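I've been putting off writing about the move for months, partly because I kept thinking I'd have a neat story to tell once we were settled, and partly because the internet at the new place was dreadful until July. Well, the internet works now and we are as settled as we're going to be, so put the kettle on, this might take a while.

For anyone who's joined since the old sourdough posts: we left our flat in Ritthorpe after 591 weeks. I know the number because my husband worked it out on the back of the final rent receipt and then wouldn't stop telling people. We'd arrived there with a futon and a rice cooker, and we left with a truck and two trips in my sister's ute, and I still don't know where it all came from.

Wevville is smaller than I'd let myself believe. There's a bakery, a hardware store that also does dry cleaning, a very good library and a pub I haven't been brave enough to walk into on my own. I grew up in a place much like it and spent my whole twenties trying to get away, so I was a bit nervous about what it would feel like to come back to that sort of life on purpose. Would everyone know my business? (Yes. The woman at the chemist knew which house we'd bought before I'd told her my name.) Would I mind? So far I don't, much.

What I hadn't counted on was how long it takes to learn a neighbourhood. In Ritthorpe I could have walked to the shops with my eyes shut. I knew which footpath slabs wobbled and which dog would bark and which one was all talk. Here I was getting lost on the way home from the post office, which is 4 streets away, and I had to stop pretending to look at people's roses while I checked the map on my phone.
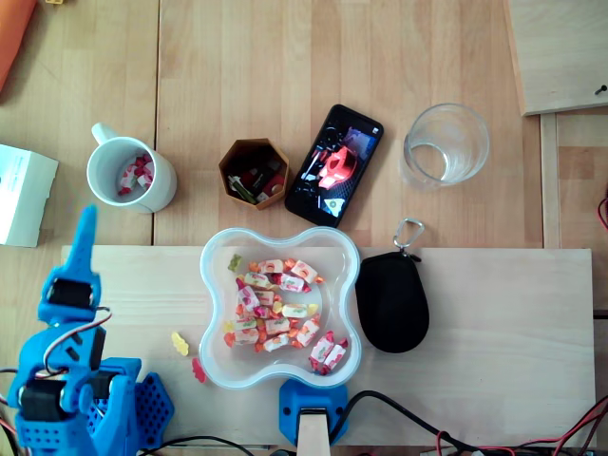 So I decided I'd walk every morning before work, a different way each time, no phone, and just let myself get muddled. It's been the best thing I've done since we got here. I go out at half past six, when the light is coming over the paddocks behind Melis Lane and the magpies are carrying on like they own the place – fair enough, they were here first. I come back with burrs in my socks and some small piece of news, usually about someone's chooks.

That's how I met Osvaldo Caruso, who was out watering his tomatoes in a dressing gown and asked me, quite kindly, whether I realised I'd gone past his gate 3 times. I owned up to being lost. He walked me to the corner, hose still running behind him, and gave me the entire history of the street as we went, including a long dispute over a lemon tree that I have promised not to repeat. A few mornings later there was a bag of tomatoes on our step. I made relish with them and took a jar back, and now we seem to be locked into some sort of exchange that I can't see ending. I think I'm ahead by a fruit loaf.

I do miss things. I miss the noodle place and the late tram, and I miss my friend Sikunmont Road (I called the road that, like a person, and I'd say goodnight to it from the balcony). There was a stretch in the first month when I'd wake up and listen for the traffic, and the quiet felt like something had gone wrong. I had a good cry in the laundry over a missing colander. We found it weeks later, packed inside the doona cover, and I was almost cross with it for turning up.

Mum says it takes 100 dinners before a house is yours. I have no idea where she got that and I suspect she made it up in the car, but we've been keeping a tally on the calendar all the same, and toast counts. Tonight's is pumpkin soup, and I'd better go and rescue it before it catches.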